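Kit Sequencing for a Two-Arm Cell: Project Report
Kilian Fankhauser and Aicha Tahiri
21 June 2026

1. Task

Our project, Brukis, is the planning layer for a two-arm kitting cell. A kit is built in a steel tray between the arms, using parts from four yellow bins. Each arm serves the two bins on its own side. Only one arm may be over the tray at a time, so the planner has to decide who goes first and what the other arm does while it waits.

The first version, written in April, ran a fixed order. We replaced it with a task queue and a lock on the tray zone. An arm can approach and grip without the lock -- it needs it only to place.
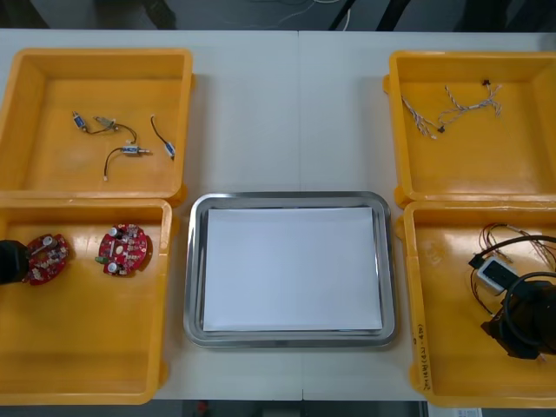 Why not plan both arms as one system?
We tried it on 16 recorded kits. The joint planner often hit its 500 ms limit, and the lock gave us plans we could read and debug.

2. Perception

Circuit boards are found by color and outline. Wires are harder. The detector looks for the connector first and follows the leads from there, and when two harnesses cross it may return one grasp for both. We trained it on 400 labeled crops and kept 307 after removing near duplicates.
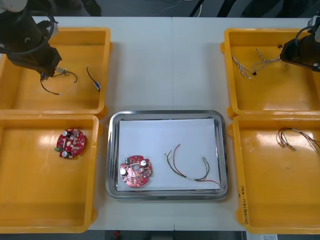

Figure 2. Both arms at the upper bins, with a circuit board and wires on the paper in the tray.

3. Open problems

The lock is released on a timer. It should be released on arm position, and Aicha has a branch for this that is not merged. Failed grasps go back to the end of the queue, so a bad part can be retried several times before the operator gets a message.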